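Courses > Food Retail and Storage > Unit 4 > Handout

Syllabus Handouts Readings Lab hours Contact

Unit 4: Shelving dry goods
Instructor: Vasiliki Sarantis
Nov 7, 2019

Dry pasta is an easy product to store and an easy one to store badly. It keeps for a long time, so old packages get pushed to the back and stay there.

Terms for this unit

Facing - one package at the front of the shelf, label toward the customer.
Depth - the number of packages behind a facing.
Rotation - moving older stock forward when new stock goes in.

Loading a two-tier shelf

Put the heavier packages on the lower tier. Bags slump when they are stacked, so lay them flat or stand them in a single row. Boxes can be stacked, but stop before the top one has to be tilted to get it out. Leave enough room above each row for a hand.

Check the date on every package as it goes in, including the ones from a case you have already opened. Cases get mixed at the warehouse more often than students expect.

Keep the shelf off the wall by a finger's width if the wall is papered or painted. Metal edges leave marks, and paper is hard to patch when the pattern is a busy one.

For next week

Read the Lazaridis chapter on small store layouts. Draw a plan for a two-tier pasta shelf with four facings on each tier, and write one paragraph on how you would rotate it. Hand it in at Room 207. Orestis Margaritis will take late work until noon on Friday - after that, see me.

Related handouts
Unit 3: Reading date codes
Unit 5: Cans and jars
Store visit notes: Vorimlow

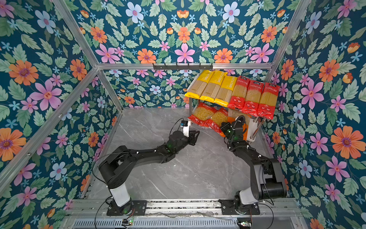
Unit 6: Backroom storage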